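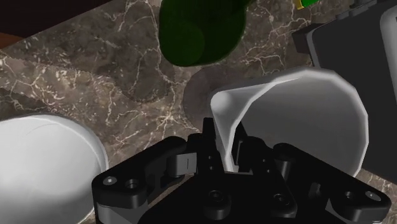
A white cup on a dark marble worktop.

News > Drinks > Spirits

Dungate distillery to release its first single cask rum

May 24, 2019

4 min read

Dungate, the small rum maker on the old grain wharf, is to put out its first single cask bottling next month. One barrel, 382 bottles, no second run. Goes on sale at the distillery door first and then through a handful of shops, with whatever is left going online.

The rum was made from molasses, fermented slowly and run through a pot still, then left in an ex-sherry cask that came in from a bodega by way of a broker. Bottled at cask strength, no sugar added, no colouring, not chill filtered. The distillery says all of that will be printed on the back label, along with the date it was filled and the date it was emptied.

That last bit matters to a fair few people. Rum labels have been a sore point for years - age statements that mean the oldest drop in the bottle, or the youngest, or nothing much at all, and sweetening that goes unmentioned. Dungate has said it will print the lot from now on, on everything, including the white rum it sells mostly to bars.

Seon-mi Bae, head distiller, told us the cask was never meant to be sold on its own. It was filled to go into the house blend with the others from the same parcel.

"We pulled samples in March to put the blend together and this one kept getting pushed to the side," she said. "It was too loud. You'd put a bit in and all you could taste was that barrel. So we left it where it was and then somebody said well, why not just bottle it."

Asked what it tastes of she said raisins, black treacle, orange peel, some old leather, and a bit of varnish when it is first poured. "Give it ten minutes. Everyone drinks it too quick."

Water helps, she said, but only a few drops.

The parcel of casks was bought when the distillery had very little money, and there was some argument at the time over whether to spend it on wood at all. Kalliopi Zupan, who started the firm and still runs it, wanted a second still. Bae wanted barrels. The barrels won. The second still has since gone in anyway, paid for out of gin, which Dungate made for two years to keep the lights on and has now stopped making.

"I don't miss it," Zupan said. "People ask for it in the shop every week. We send them up the road."

Price will be £124 a bottle. That is a good deal more than anything else the firm sells, and there has already been grumbling on the forums. Zupan said the cask lost more to evaporation than they had planned for, that the duty on a cask strength spirit is what it is, and that the bottles cost more than the usual ones too. She would not be drawn on what the margin was.

Vasanthi Mollah, who has run the Kirnus bottle shop for most of its life and stocks the whole Dungate range, reckons it will sell. Kirnus is getting 19 bottles and has more names than that on the list already.

"Whisky drinkers, mainly," she said. "They've been priced out of the stuff they used to buy and they're looking across the aisle. They see sherry cask and cask strength and they know where they are."

She is holding one bottle back for tastings so people can try before they pay. Small charge for the pour, taken off if you buy. One bottle each, no reserving for friends. She said she had been caught out before with a limited release, a rye, where most of it turned up at auction the same month.

Dungate is trying to head that off as well. Bottles sold at the door will be numbered by hand and written up against the buyer's name, and the firm says anyone found flipping theirs won't be able to buy the next one. How they plan to check is another matter. Zupan said they would "have a look now and then".

Labels are by Babić, the print shop that did the white rum. Dragica Petkov drew the design, a plain cream label with the old wharf crane in dark blue, and she said the hard part was getting all the small print on without it looking like a medicine bottle. There were a lot of drafts. The font for the cask details was changed late on after Bae said she couldnt read it without her glasses.

Not everyone is sold on the idea of single casks from a place this young. Zorica Mujić, who buys spirits for the bar group Bideo, tried a sample earlier this spring and liked it, with reservations.

"The rum underneath is good. It's clean, it's got some funk to it, there's proper weight," she said. "My worry is the cask is doing a lot of the talking. If you gave me it blind I'd maybe say brandy before I said rum. I'd like to see them do one in a tired old bourbon barrel and let the spirit come through."

Bideo will not be taking any for its bars. At that price a measure would come out dearer than its customers are used to paying for rum, Mujić said, though she is going to buy one for herself. The group will carry on pouring the white rum in its daiquiris.

Bae did not argue much with the brandy comment when we passed it on. She said there are bourbon casks in the warehouse, some of them on their third fill, and that they are coming along nicely but want more time. No date for those. She also has one filled with a long ferment, high ester rum that she describes as smelling of nail polish and very ripe bananas. That one may never come out on its own either, she said, but then she said that about this one.

As for the house blend, it carries on as before, same strength and same price. The next batch has been put together without the loud cask and is resting in tank before bottling. Regular buyers might find it a touch lighter and drier than the last, with more of the molasses showing and less dried fruit. The batch number is on the neck if you want to compare.

The single cask will be poured at an open evening at the distillery the night before it goes on sale. Tickets are limited and include a small measure of it plus the white rum and the house blend, and a walk round the warehouse. No under 18s. Parking at the wharf is poor at the best of times and the top end is still coned off for the drain works, so come by bus or on foot if you can.

Tickets from the distillery shop, in person or by phone. They are not being sold on line.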